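Preparing a Tabletop for Teaching a Robot by Remote Control

September 2023
By Siham Abou Jaoude 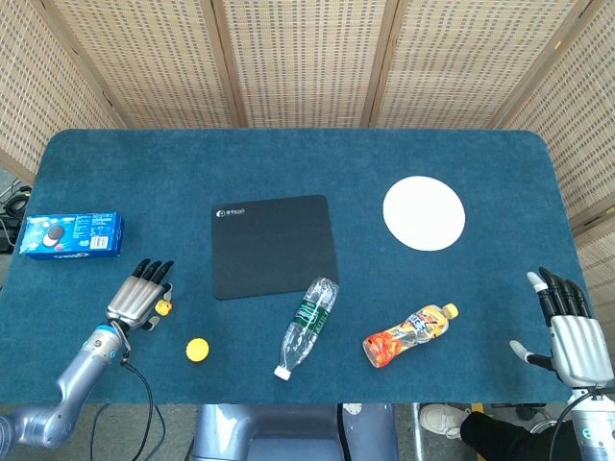 Photo: Tarek Nimri / Harnia

The following guidance is issued to households and small workshops taking part in the Harnia home instruction program. It concerns the work of showing a two-handed robot a simple task while an operator guides its arms from a control station. Most of the difficulties reported to the program office have to do with the table, the objects placed on it and the habits of the operator. They can be corrected with ordinary household means.

Choosing and covering the table

Select a table that does not rock. Place a folded card under a short leg if necessary, and check it again after the robot has been moved into position. A surface covered with low carpet or felt is preferred to bare varnish or glass. Bottles and caps are less likely to slide on it, and a fingertip that comes down too far meets something forgiving. A blue covering has served well at Pasham, where pale objects such as a white disc stand out clearly against it. Dark objects should be tried on the covering before a session is planned around them.

Vacuum the covering before each session. Crumbs and thread collect in the finger joints and are tedious to remove. Adhesive residue from labels may be lifted with a cloth dampened in warm water and a drop of dish soap. Allow the covering to dry fully before the arms are powered.

Screening the work area

A folding screen set behind and beside the table keeps the operator's view simple. Woven panels are acceptable and soften daylight from a window. Where strong sun reaches the panels, a plain sheet may be hung on the far side. The feet of the screen should stand clear of the full reach of both arms, and the screen should not be moved between demonstrations of the same task.

Selecting objects

Begin with packaged goods from the pantry. A cookie box, such as the Oreo box on the table at Pasham, is a sound first object when laid on its side, being light and flat-sided. Drink bottles are more demanding. A clear bottle is hard to judge through a camera, and a label around the middle gives the operator something to aim at. Leave labels on. Bottles are to be closed firmly before they are brought to the table, and any bottle with a worn thread should be discarded.

Small items such as bottle caps require particular attention. A cap may lie near the fingers or the thumb and be partly hidden from the operator by the hand itself. Before closing the hand on anything, the operator should draw it back far enough to see what is beneath it. Participants who keep spare caps should store them in a lidded jar away from the table.

A mouse pad makes a convenient target for placing tasks. It lies flat, its edges are easy to see, and it may be wiped clean. A printed logo in one corner helps the assistant return the pad to the same orientation. A bottle may be laid partly across the pad if the task is to move it fully on or fully off.

Arranging and rearranging

Objects should not be returned to exactly the same spots after every demonstration. The robot is to learn the task, and a fixed arrangement teaches it little more than a fixed path. Change the direction in which bottles point. Exchange the left and right sides from time to time so that both hands are used. The assistant should make these changes only when the operator has confirmed aloud that the arms are at rest.

Guiding the hands

1. Begin each demonstration with both hands at rest and clear of the object to be taken.
2. Approach at an even pace. A hesitation of the operator's hand is recorded along with everything else.
3. Close the fingers until the object is held, and no further. Cardboard boxes crease easily and should be replaced when the corners give way.
4. Lift before moving sideways. Dragging an object across carpet pulls at the pile and may tip a neighboring bottle.
5. Release fully, pause, and withdraw the hand before turning to the next object.
6. If an object is dropped, mark the demonstration as failed and start again. Do not correct the object by hand while recording continues.

Where a task is taught by moving the arms directly, support the forearm with one hand and the wrist with the other. The fingers should never be used as a handle.

Cables and floor space

Cables running from the wrists must have enough slack for the farthest reach, but should not rest on the tabletop where a hand might catch them. Cables that hang beside the table should be gathered with cloth ties. Wire ties are not recommended, as they cut into the sheathing. Stands placed near the table should be set where the assistant can walk past them without stepping over a cable. Closed shoes with flat soles are required of all persons in the work area.

Length of sessions

Operators tire sooner than they expect. The program recommends a rest after every 20 demonstrations. A household teaching one task should plan for 300 demonstrations in all, and workshops working in pairs may plan for 1000. The Qudah workshop, which submitted 573 during January, reported that those recorded late in a long sitting were the most likely to be rejected on review.

Putting away

Return both arms to the rest position and switch off power before clearing the table. Wipe the fingertips with a dry cloth. Food and drink used in teaching should be labeled and kept apart from the household supply. Worn coverings may be exchanged through the Flurura supply desk upon request.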